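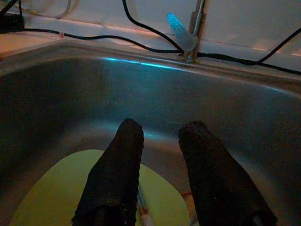

Fig. 1: Deep sink, stainless steel

4. Care of the Vusance goalkeeper gloves

1. After each match, open the wrist straps and remove the loose mud.
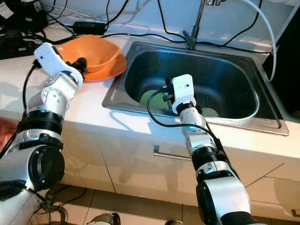
The gloves must be washed by hand at 20 °C. Do not use bleach. If the sink is in use, a plastic bowl beside it, like the orange one, is also suitable.

2. Press the water out gently. Do not twist the palms. 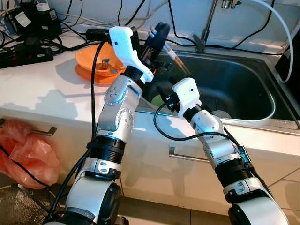 3. Dry the gloves in the shade.

Caution: Never put them on a radiator.

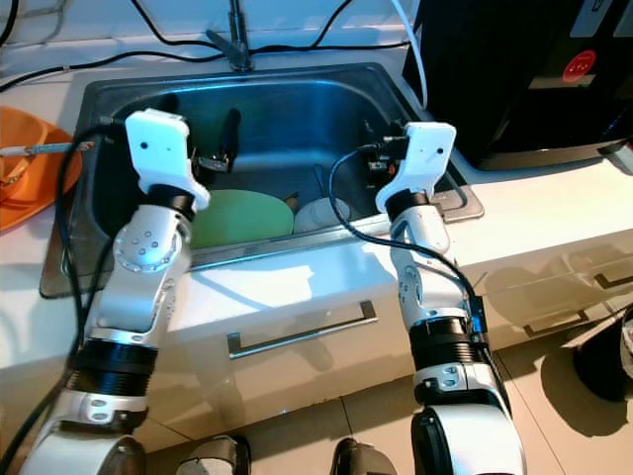
Fig. 2: Sink in white countertop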